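Ponholm House Residents' Association
Minutes of the November meeting, held in the ground floor lounge, Sunday, 7.30 pm

Present: as per the signing-in sheet, which has again been signed by the person in Flat 2 on behalf of Flat 2's cat.
Apologies: received from the top floor, by shouting.

1. Minutes of the last meeting
Agreed, once "heated" had been changed to "full" in item 4. The top floor wished it noted that it had been heated.

2. Matters arising
The Boretti cooker in the communal kitchen has been looked at. Nic Giolla, the fitters, say the left-hand ring needs a new switch and have quoted 146 pounds. Agreed to pay, with one vote against from a member who only uses the right-hand ring.

The door closer is still too strong. Carried over.

3. Money
The balance stands at 3,000 pounds, before the cooker. A proposal to spend 500 on a hall carpet was put, and fell when the meeting moved on to what people would be walking across it in. See item 4.

4. Shoes
The Chair reminded the meeting that this item had been allowed twenty minutes and not, as in the spring, an evening.

Complaints were heard about trainers left at the foot of the stairs, boots on the radiator, and one sandal which has been on the windowsill since the summer and which everyone present denied. It was asked whether the sandal could be thrown away. Opinion was divided and the sandal stays until the next meeting.

The shoe sub-group (formed in the spring, met once) recommended a low wooden bench with an open shelf underneath, the Hoton model, to go inside the front door. Shoes go on the shelf, in pairs, toes outward. The top is for sitting on while doing up laces. There was a long exchange on whether toes should point in or out. Toes out won on a show of hands – the losing side asked for a recount and lost again by more.

The sub-group was asked what happens when the shelf is full. It replied that people might own fewer shoes. This was not well received.

A member asked whether shoes could also go on top. The sub-group said no. The pictures passed round at this point were felt not to help its case.
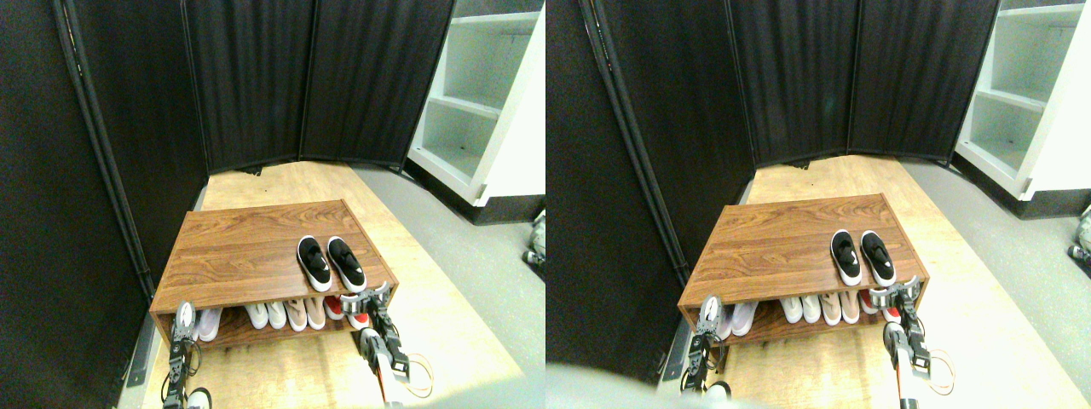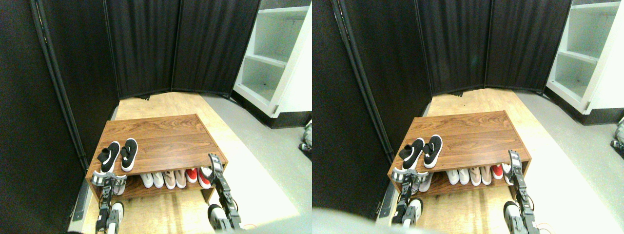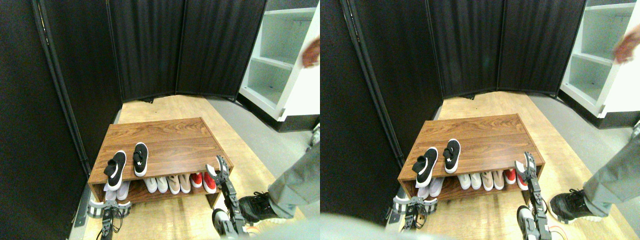
Hoton bench, shelf in use, one black pair on top in each.

Flat 5 remarked that a top shelf by any other name was still a shelf, and that if one pair was allowed up there by Monday there would be wellingtons on it by Friday. Flat 5 would support the bench only if the top was kept clear and somebody was prepared to be unpleasant about it. Several offers were made.

Agreed: to buy one bench. Agreed: top to be kept for sitting. Not agreed: what counts as sitting, for the purposes of shopping bags.

Action: sub-group to measure the space inside the front door, with the door open as well as shut this time.

5. Any other business
The recycling lids. Please close them.

The meeting ended at 9.10 pm, when the heating went off.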